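Clube de robótica, trabalho das gavetas
Tempo de leitura: 1 min

yesenia_c
Já temos mais de 100 tentativas no arquivo bege. Falta decidir a ordem das gavetas.
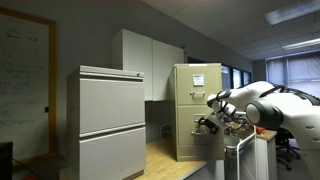 Eu deixaria a de baixo para o fim.

ridwan29
Discordo. Começa pela difícil.
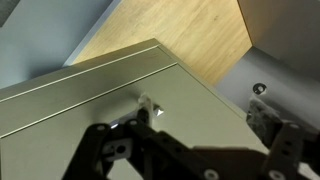 O meu problema é a abordagem. Com o dedo preto mesmo em frente da peça esbranquiçada, eu baixava a velocidade.

somkiat
A velocidade está boa, mexam no ângulo. 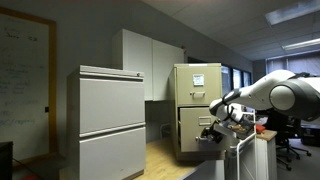
E guardem os registos por gaveta, o Arif pediu 500.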